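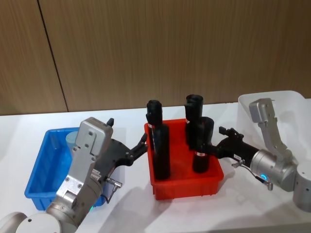

June 2019. Bin trial for the sorting table, continued from the last page. I want one color per kind of part so that whoever is on can tell from across the room where a thing goes. The row on the white table is still three wide, and the blue bin stays at the left end because Thoa and I are both used to it there. Red has the tall black cylinders. White has not been given a job yet. Radosław wants it for rejects and I want it for anything without a label, and we left it at that.

Bins are the Skivach ones with the rolled rim. The Firnemach bins we had before were straight sided and jammed together when stacked - Živko had to pull two of them apart with a strap. The tapered ones come apart by hand. They do slide on the white top if you lean on them, so I tried a strip of shelf liner under the blue one. It holds well but leaves a grey mark. Took it off again and cleaned the mark with dish soap. Next try is small rubber feet, four per bin, if there are any left in the Odden drawer.

Cylinders: stand them on end in the red bin. Laid flat they roll to one side and the bin gets hard to carry level. Standing, they are easy to grab by the upper half and you can see at once if one has a chipped rim. The bad part is that they tip over when the bin is moved quickly. Nokuthula suggested a cardboard divider. I cut one from the Arruda box, 2 slots deep, and it was too tall, so the cylinders sat down inside it and you had to fish for them. Will cut it lower.

Weight check on the bench scale. Red bin loaded, 2000 g. Same bin empty, 740 g. Both fine for carrying, and the rim did not flex. I would not go much heavier with a bin this size, mainly for the sake of the person who has to lift it over the table edge.

Sorting by hand, one full mixed load took me 15 minutes, including two trips back to the shelf for things I had put in the wrong bin. Dariusz did the same load after me and was faster, but he puts the small parts down loose on the table first and fills the bins afterwards. I don't like that as a habit. Parts end up on the floor.

Labels: the paper ones curl at the corners. Printed tape sticks to the flat side of the bin but lifts where it goes over the rim. Keep it below the rim, on the long side facing the operator.

To do:

- lower the divider and try again with the red bin full
- rubber feet, blue bin first
- ask Radosław about the white bin
- order more Skivach lids before October, the last ones took ages

Left the tape printer charging on the windowsill.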